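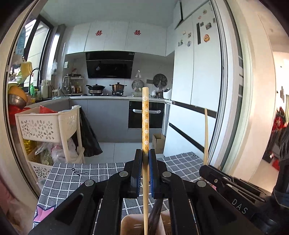 **Figure 2.** Chopsticks at the table in one of the kitchens visited. The nearer one is plain pale wood at its lower end, with an orange band of white flowers higher up.

### 4.2 Does the decorated end keep its place?

It is often claimed, in household advice and in some of the older work on table habits, that the pattern on a chopstick tells people which way up to store it. Takács and Bíró go further and treat the band as a kind of label: the painted end is held, the plain end goes to the food, and so the painted end should stand uppermost in the holder. We doubt that the evidence will carry this much weight.

Our own material comes from 42 households, each visited in June, in which we noted the position of 200 chopsticks kept upright in a pot, tub or rack. Most did stand with the decorated end up. That sounds like support until one asks what else would produce it. Many chopsticks are thicker at the decorated end, and a thick end is easier to grab. Plain chopsticks with the same taper might well be stored the same way, and Takács and Bíró had no plain ones to compare.

The stick in Figure 2 shows a second difficulty. Between the flowered band and the pale lower end there is a dark stained section. Antal reads such marks as signs of where the hand usually rests, which would make them a useful check on the first claim. We are less sure. A stain may come from sauce, from heat, from the dye of the band itself or from a damp holder, and we know of no way to tell these apart by eye. Dawber coded the stains in our set and Cropper coded them again without seeing the first results; they disagreed often enough that we have left stains out of the analysis.

There is also the matter of the room. The kitchen in Figure 2 is compact, with the table a short way from the stove, and it is tempting to say that a small kitchen makes for fixed habits. Perhaps it does. Two of our households kept chopsticks both by the stove and on the table, and stored them differently in the two places – a result that neither account predicts. We report it here without an explanation.

What remains is modest. Decorated ends tend to be stored upwards in the homes we visited. Whether anyone looks at the decoration while doing so is a separate question, and the next section takes it up using the Plavetine interviews.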